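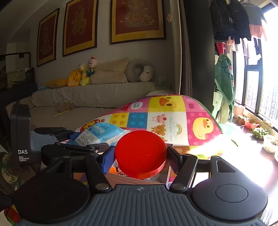
How a cattle raid gets into the paper (and how it mostly doesn't)
Final project report, Reporting Conflict seminar
Group members: Sigrun Myklebust, Anas Samir, Yavuz Akgül
Written up by Anas, 1/27/23

So our group picked the Kirow raids, and I should say right away that it was Sigrun's idea and I wasn't thrilled about it. I wanted to do something on election coverage. But she had already read a pile of clippings over the summer and kept telling us how weird they were, and after one evening with them I was completely on board. They ARE weird. The same raid can be a clash, an attack, a reprisal or a "disturbance" depending on which paper you have in your hand, and sometimes depending on which page.

Quick background for anybody in the seminar who missed our first talk. Kirow is a farming district with a river on one side and grazing land on the other. Gorkden is the market town where most of the herders sell. Armed groups have been coming through at night, taking cattle and burning grain stores, and people have died. The farmers blame the herders, the herders say they get raided too, and the police post is in Gorkden, a long drive from the villages that need it.

What we wanted to know was pretty simple. When a raid happens in Kirow, who gets quoted, where does the number of dead come from, and does anyone ever go back and fix it?

We used two newspapers. One is the Liswood Courier, the big regional daily, and the other is the Saber, a little weekly out of Gorkden that people there seem to either love or use for wrapping fish. We collected 300 articles between the two of them. Yavuz built the spreadsheet and I did most of the reading (Yavuz will say it was even – it wasn't even). For each article we wrote down the headline verb, the first person quoted, the source for the death toll, and whether the victims had names.

I want to talk about the death tolls first, which is where we spent most of our time and had most of our fights. We found 24 raids that both papers covered. For only two of them did the papers give the same number of dead in their first stories. I figured one paper would always be higher and we'd have a nice clean finding, but no. The Courier was sometimes higher, the Saber was sometimes higher, and once the Courier disagreed with itself between the headline and the fourth paragraph. Yavuz thought that had to be a typo in our sheet and made me pull it up again. It was really printed that way!

Part of it is timing. The Courier usually runs a story the next morning, and the number comes from a police spokesman who is probably in an office in Liswood. The Saber comes out once a week, so by then the burials are over and the reporter has talked to families. You'd think the later number is better, and I lean that way, but Sigrun pushed back hard and I think she had a point. Families count people who are missing. Police count bodies that were brought in. Those are two different questions and the articles hardly ever tell you which one they're answering. 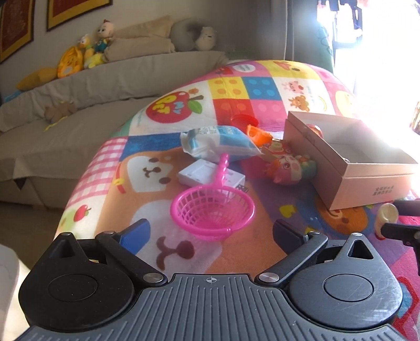 The other thing is corrections. We went looking for any follow-up that changed an earlier number, and we counted 10 in the whole set. Most were one sentence way down in a story about something else. There was one from December that I keep thinking about, where the Saber printed the full list of the dead with ages and then said which name it had gotten wrong the week before. It took up a quarter of the page. I'd never seen a correction that long.

Who gets quoted first was easier. In the Courier it was nearly always police or a state official. In the Saber it was usually a village head or somebody who lost animals. Herders were quoted first so rarely in either paper that Yavuz asked if we should even keep the column. We kept it. I think an almost empty column says plenty.

We also got to do one real interview, over the phone, with Iman Metwally, who covered Kirow for the Saber for years. She was great and very patient with us (the call dropped a lot). I asked her why she didn't just wait for the police number, and she said, "Because the people reading me were at the funeral." She also told us she stopped using the word "clash" at some point, and that her editor put it back in more than once. I went and checked after the call, and yes, "clash" shows up in her headlines but hardly at all in her own paragraphs. I was way too excited about that.

Stuff we'd do differently. We only read articles in English, and the radio is where most people in the district get their news, so we're missing a huge piece. We also started coding before we agreed on what counts as a raid, and had to redo the first batch. Two of us had been counting cattle theft with no injuries and one of us hadn't. (Me. I hadn't.) Professor Lingyun Ren warned us about exactly this back in the proposal meeting, and it's in my notes, underlined.

The spreadsheet is in the seminar folder, with a tab for the raids where the numbers don't match. If anyone next year wants to take on the radio side, talk to Sigrun, she already has a list of stations.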